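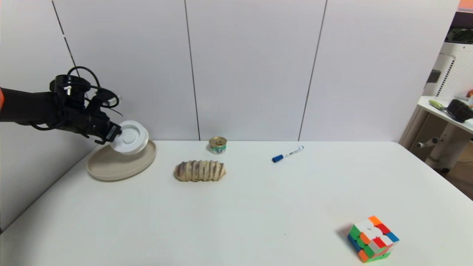 4. Evaluation of the Funeo end-effector kit

4.1 Kit under review

The Funeo kit is sold by Zondberg as a set of end effectors and wrist cameras for small robot arms. The version reviewed in this section was bought at the list price of 2,150 euros, without the extended support plan. It contains a multi-fingered hand, a two-finger gripper with a wrist camera, a mounting plate, a power and signal box, and the Lumbao control software on a memory stick. The arm itself is not part of the kit and has to be supplied by the buyer.

Fitting was carried out by the second author following the printed guide. The mechanical part took 40 minutes. The mounting plate matched our arm flange without an adapter, although two of the supplied screws were too long and were replaced. Cable routing on the hand is left to the buyer. The guide gives a single drawing of it, in which the cables run in a loop over the knuckles and back along the wrist, and it does not state how much slack is needed at full wrist rotation. We found the right length by trial.

The Lumbao software was installed from the stick and then updated to the September release, which was used for all results given below. The earlier release lost the camera stream whenever the gripper was powered down and was not tested further.

4.2 Objects and workspace

Tests were run on a white table placed against a wall of white panels. The objects were everyday items chosen to differ in shape and surface: a round white lid, a shallow oval plate, a short metal food can, a whiteboard marker, a bread roll and a scrambled Rubik's cube. White items on a white table are a hard case for the camera, and the lid and the marker were included for that reason. The cube was left with its layers slightly out of line, as this gives a grasp planner an outline that is no longer a clean box.

4.3 Procedure

A trial began with the arm at its rest pose and ended when the object was released at the target or when the operator stopped the run. Woo-jin Moon acted as operator throughout, and Sun-ja Shim scored the recordings without access to the software log. In total 132 trials were run, split evenly between the hand and the gripper. Objects were put back by hand between trials and no floor markings or fixtures were used to repeat their positions.

For the gripper, the approach was planned from the wrist camera alone. Both fingers stay in view of this camera when open, which allows the software to compare the finger tips with the outline of the object before closing. The same arrangement has a cost. A finger can cover part of the object at the point where the outline is most needed, as it does at the lower left of the cube in Figure 3. The long slots in the fingers do little to restore the view.

Figure 3. Wrist camera view with the gripper open and the cube between the camera and the far edge of the table. The tip of the left finger overlaps the cube; the right tip is clear of it. The marker and the can stand further back.

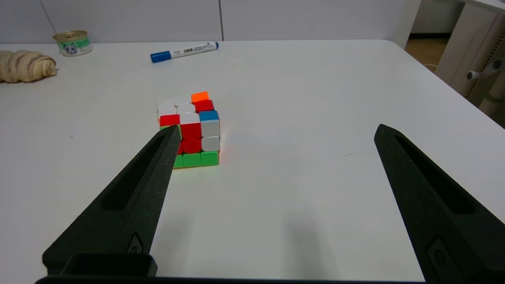

4.4 Findings

The gripper was the easier of the two tools to set up and the more repeatable. Most of its failed runs came from an off-centre approach, where one finger touched the object early and pushed it away before the other could close. Lumbao reports this as a completed grasp if the motor current rises for long enough, so the log alone overstates the result. Buyers who plan to collect data without a human scorer should allow for this.

The hand dealt better with the lid, which could be held by its rim and tilted, but was slower on the marker. Its cables caught on the wrist on 2 occasions and the run was stopped each time. A clip of the type supplied with the older Jandent hand would be a simple remedy – we fitted one after the last trial and have not yet tested it.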